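Two wrist cameras, one gripper, and a lot of pink

4 June 2020

I have had both cameras on the arm since April and I still haven't settled on one, so I'm writing down where I've got to.

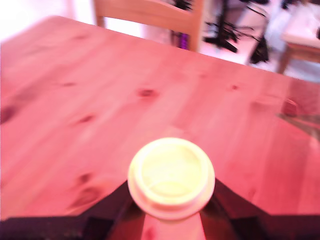

The Storico is the cheaper of the two and the one I wanted to like. It is small, it weighs next to nothing and the cable comes out at the back, where it doesn't catch on the wrist. The trouble is the colour. Left on automatic it drifts towards pink or red when the light is low, and setting the white balance by hand only holds until the next restart. It also smears badly once the wrist turns at any speed. I slowed the arm down to suit it, and then every run took twice as long.

The Lirnell is heavier and needs its own power lead. Colours are right from the start and it copes much better with movement. Against that, it has to sit further forward on the bracket, and with the fingers wide open you lose sight of the tips. Napaporn Saithong sent me a drawing for a taller bracket, which I have printed but not fitted yet.

The gripper is the same Wonska as before, two dark fingers. I tried rubber pads on it for a while. They held smooth things well but peeled at the corners, and I got tired of gluing them back.

For the comparison I did 21 pick-ups with each camera, same objects, same order. The Lirnell missed 2 and the Storico missed more than that, mostly on turns. I wouldn't read too much into such a short test – I was moving the objects by hand between goes and probably got neater as I went on.

Macario Pacheco asked about the controller. It's still the old one, and it drops the connection if the laptop goes to sleep. Turning sleep off fixed it.

Next job is the taller bracket, then the same set again with a lamp over the table. If anyone has got the Storico to keep its white balance after a restart, please leave a comment with the settings.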